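# Sorting snack wrappers with foreign labels: what bin, and how to stop the tablecloth smelling

Posted Apr 30, 2025 in Household > Waste and recycling

**plaidtable**

We get a box of Chinese snacks each month and the packets pile up on the kitchen table before anyone sorts them. Our council collects rigid plastics, cans and card at the kerb. Film and soft plastic go to a collection point at the supermarket, and the guidance there says "clean, dry, all plastic". I can't read the labels, so I can't tell which packets qualify.

The packets are mostly of two types. One is thin and slightly see-through, with a folded seal down the edge. The other is smaller and stiffer and may have a metal layer inside. Current state of the table:
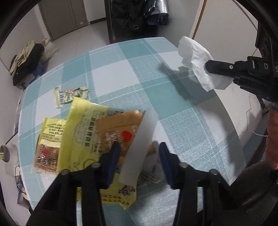 *Yellow packet with the bold black lettering, orange-brown one overlapping it at the upper right.*

What I would like to know:

- Is there a test for the metal layer that doesn't depend on reading the label?
- Do they need washing with detergent, or will a wipe do?
- The cloth is a wipe-clean one from Bometti, 3 years old, and it has started to hold a smell of chilli oil at one end. Is there a fix short of replacing it?

I have a roll of Clovura caddy liners and a small Plattner pedal bin if either is of use. I'd prefer not to buy another container.

**drawer_nine**

Taking these in order.

Metal layer. Cut the packet open along the seal and look at the inner face. If it is mirror-bright, it is either foil laminate or metallised film. Scrunch a piece in your fist and let go. Film, metallised or plain, tends to spring back. Foil laminate tends to stay crushed. The test is a rough one and thick film can mislead you, so if a piece half opens, treat it as undecided and put it in general waste. Some collection points take metallised film and some refuse it. The list on the side of the container is the one to follow.

A partly see-through packet has no continuous foil in the part you can see through. It can still be two plastics bonded together, and you won't separate those at home. Check the back for a triangle with a number in it, as that mark is usually readable whatever language the rest is in. 5 is polypropylene and 4 is low-density polyethylene. 7 means "other" and covers most bonded films.

Washing. Dry crumbs can be shaken out. Anything oily needs warm water and a drop of washing-up liquid, then rinsing. Slit two sides so the packet lies flat, otherwise water stays in the corners. I peg mine on an airer overnight. A wipe doesn't remove oil from the folds of a seal.

Storage. Line the pedal bin with one of the caddy liners if the liners are ordinary plastic. If they are the compostable sort, do not send them to the soft plastic point with the packets inside. Tip the packets out first.

For scale, I weighed ours through March: 293 g of clean film, roughly 39 packets. It fills a carrier bag if you flatten it and two if you don't.

**tincutter**

just bin them. life's short and half of it gets burned anyway

**Ellent_user**

The recycling side is covered above, so only the cloth.

If it is PVC or acrylic coated, the smell is oil that has got into the coating or through a crack in it. Fold the smelly end back and look at the underside. If there is a yellow or orange mark on the backing, the oil has gone through and cleaning the top will do very little.

If the backing is clean:

1. Wipe with warm water and washing-up liquid, then rinse with a plain damp cloth.
2. Make a paste of bicarbonate of soda and water, spread it thinly and leave for an hour.
3. Wipe off, rinse twice, dry with a towel.
4. Hang it over a door or line for a day. Do not fold it while damp.

Avoid white spirit and anything with acetone, which will dull the surface. I used the Ellent degreaser on a similar cloth and it lifted the smell but also took some colour out of the pattern, so test it on the underside of the hem.

A tray under the packets will keep oil off the cloth between sorting days. An old baking tray is enough.

**plaidtable**

Thanks. The stiff ones stay crushed, so those are going in general waste. Backing is clean at the chilli end. Bicarbonate is on it now.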